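带层架书桌的收纳与布置步骤

更新：2018年10月14日

适用对象：白色板面书桌,上方带开放式层架,下方带抽屉,一侧靠墙或靠隔断。没有层架的普通书桌可以跳过第三节。本文以 Storkedden 系列为例,其他品牌的同类家具孔位和板厚不同,涉及尺寸的地方请以自己量到的为准。

一、测量

先量墙,后量桌。需要记录的数据如下:

墙面可用净宽。从墙角量到门框外沿,踢脚线高度和顶部各量一次,取小值。我这面墙取到的是 2,353 毫米,后面所有横向尺寸都从这个数里扣。

踢脚线厚度。层架背板如果要贴墙,踢脚线会把整件家具顶出来。处理办法是在背板上沿与墙之间加垫块,垫块厚度等于踢脚线厚度。垫块用胶粘在背板一侧,墙面不动。

插座中心离地高度,以及插座到墙角的水平距离。桌面以下的插座在家具就位之后基本够不到,应当提前把延长线插好,线尾引到桌面后沿。

椅子的活动范围。坐下以后把椅子推到最远的常用位置,在地上贴一条胶带。胶带以内不放箱子,不放垃圾桶,不走线。高背椅还要量椅背后仰时的位置,特别是椅子后方或侧方有隔断的情况。

抽屉全拉出后的深度。抽屉前方的净空要大于这个深度,再加上人侧身站立的宽度。

二、清空与分类

桌面、层架、抽屉一次清空,全部放到地上的床单或纸板上。分段清空会造成物品在几个区域之间来回挪动,耗时更长。

分类按使用频率,不按物品种类。

A 类:每天用。电脑、当前在写的本子、一支笔、眼镜。
B 类:每周用。充电器、计算器、订书机、常查的手册。
C 类:每月或更少。票据、保修卡、备用线缆、打印纸。
D 类:去年六月以后没有碰过的东西。装箱,箱外写日期,移出这个区域。

拿不准的一律降一级。降级之后如果一周内去找过两次,再升回来。

线缆单独处理。每根线绕成圈,用魔术贴扎住,在插头一端贴标签,写设备名。没有对应设备的线直接归 D 类。标签我用的是 Wuno 的窄幅标签带,普通纸胶带加油性笔也可以,缺点是时间长了会翘边。

三、层架的安排

开放格没有门,里面放什么都看得见,所以填充率要控制。单格填到七成为止,上方留出手能伸进去的高度。

1. 最上层。放轻的、不常取的东西。带造型的格子(例如拱形格)进深往往比普通格浅,放之前量一次进深,书脊超出前沿的不放。

2. 中层。这一层与坐姿视线接近,取放最方便,适合小型电子设备。设备后方留出散热间隙,出风口不要对着侧板。若背板没有穿线孔,可以在背板下角开一个,孔径按插头的最大外径加 8 毫米。开孔用开孔器,从正面下钻,背面垫一块废木料,慢速,不要用力压。孔边毛刺用细砂纸去掉,再套塑料护圈。

3. 最下层。靠近桌面,放 B 类物品。建议用浅盘承托,整盘抽出。浅盘的宽度比格子内宽略小,两侧能伸进手指即可。

层板承重。说明书上给的是均布荷载,书集中放在中间时要打折扣。判断方法:把直尺立着贴在层板下表面,看中段有没有缝隙变化。已经下弯的层板可以翻面使用,前提是孔位对称,并且背面有饰面。翻面以后书移到两端,中间放轻物。

层架与桌体的连接件每半年检查一次。三合一连接件松动时,先把凸轮回转到开口位,推紧板件后再锁。直接加力去锁会把板材撑裂。Clifford MacLeod 在评论里问能不能在连接处补胶。可以,但以后就拆不开了,租房的人不建议这样做。

四、抽屉

抽屉由上至下对应 A、B、C 类。顶层抽屉浅,放文具;底层抽屉深,放纸张和线缆盒。

内部分隔用硬纸板自制即可。步骤:

量抽屉内宽、内深、内高。纸板高度取内高减一指宽。
横向和纵向的纸板各在交叉处开半槽,槽宽等于纸板厚度,槽深为板高的一半。
对插,放入抽屉,四边与抽屉侧板轻微接触。
试拉几次。分隔跟着晃动时,在四角垫双面胶。

成品分隔盒我试过 Pelletier 的可伸缩型,弹簧一侧对薄侧板的压力偏大,抽屉滑轨容易跑偏,后来拆掉换回了纸板。

滑轨发涩时先吸尘,再用干布擦轨道。不要喷食用油或者普通机油,会粘灰。塑料轮滑轨擦干净一般就能恢复;滚珠滑轨用少量白色润滑脂,涂完来回拉开十几次,把溢出的擦掉。

五、走线

原则:电源线走后,数据线走侧,桌面上可见的线越短越好。

插排固定在桌面下表面靠后的位置,开关朝外。固定用螺丝时,螺丝长度必须小于桌板厚度,留出余量。用胶固定的话,先以酒精擦拭粘接面,贴上后压一会儿,隔夜再挂插排。

理线槽选网格型,Brusier 有一款夹式的,不打孔,夹口适合薄桌板。厚桌板夹不住,只能换螺丝固定的。理线槽里的线不要绷直,每根留一小段弯,以后挪动桌子时用得上。

落地的那一段线沿踢脚线走,用线卡固定。地面是光面材料时,背胶线卡粘在踢脚线上,不要粘在地面上,拖地时容易带掉。

六、照明

桌面照明用一盏可调角度的灯,色温 4,000 K。灯放在惯用手的对侧。层架底面可以再贴一条灯带,位置靠前沿,光往后打;贴在后沿时光源会直接进入坐着的人的视线。灯带变压器放在层架顶部,不要塞进格子。

上方有条形顶灯的房间,坐下后检查屏幕上有没有反光。有的话,先调屏幕俯仰角,再考虑移桌子。

七、复位与摆放

物品回位的顺序:抽屉先放,层架次之,桌面最后。桌面放完以后停手,剩下的东西回到第二节重新分类。

桌面的目标状态是留出整块书写区。电脑或本子不用时合上,平放。植物放在桌面或者上层格子里均可,用小盆,盆底加托盘。浇水时连盆端走。放在上层的植物不要正对下方的电脑。

椅子归位时推到桌边或侧面,不要挡住抽屉。纸箱、包装盒立放,靠在家具侧面,占地比平放小。

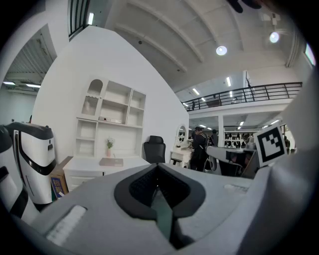
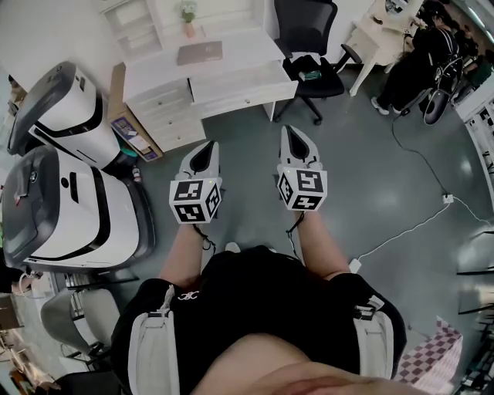 靠在侧面的纸箱要注意重心。箱子里有东西时,重的一头朝下,倾斜角度不要太大。空箱如果不打算再用,拆平处理。需要保留原包装的,把配件袋和说明书一并放进箱内,箱口贴标签,标签朝外。

桌子旁边停放落地设备时,设备顶盖全部打开所需的高度和后方距离都要量。顶盖向墙一侧翻开的,后面还要再留一点,否则盖沿会蹭墙。进风口一侧离桌腿至少一掌。

八、日常维护

每天:离开前清一次桌面,用时 2 分钟。只做归位,不做整理。

每周:层架用干掸除尘,从上往下。白色板面用拧干的湿布擦,随后用干布收水,板边封边条处不能留水。笔迹用橡皮先试,橡皮擦不掉再用酒精,酒精要先在不显眼的位置试一小块。

每月:抽屉逐层拉开检查。出现与所在层级不符的物品,移到对应层。D 类箱子看一眼日期,放满一年的处理掉。

每半年:检查连接件、滑轨螺丝、理线槽夹口。椅子的气杆和脚轮同时检查,脚轮上缠的头发用剪刀剪断后挑出来,网面椅背用软毛刷头吸尘。

九、常见问题

层架整体前倾。多半是地面不平或者踢脚线把底部顶出。先调脚垫,脚垫调不到位时在前腿下加硬塑料垫片,不要用纸板,受压后会继续变薄。高层架必须加防倾倒件,固定到墙体实心处。

抽屉关上后自己弹开一条缝。检查后方有没有物品掉落在抽屉与背板之间。抽屉整只取出的方法:拉到底,两侧塑料卡扣一上一下同时拨动,向外平拉。左右卡扣的方向是相反的。

封边条翘起。垫一张烘焙纸,用低温熨斗压几秒,再用木块刮平。胶已经老化的刮掉旧胶,换万能胶,贴好后用纸胶带绷住过夜。

格子里的东西总往外滑。层板表面太光,垫一层防滑网,裁到比格子四边各小一点。

桌面中段出现下沉。在桌板下方加一根角钢,长度为桌面净跨的三分之二,螺丝孔先用细钻头引孔。Solange Poirier 的做法是加一条立放的木方,前面和桌沿留出膝盖的空间,承重够用,她那张桌子最多同时放过两台显示器。木方截面的算法比较长,另开一页写,写完把链接补在这里。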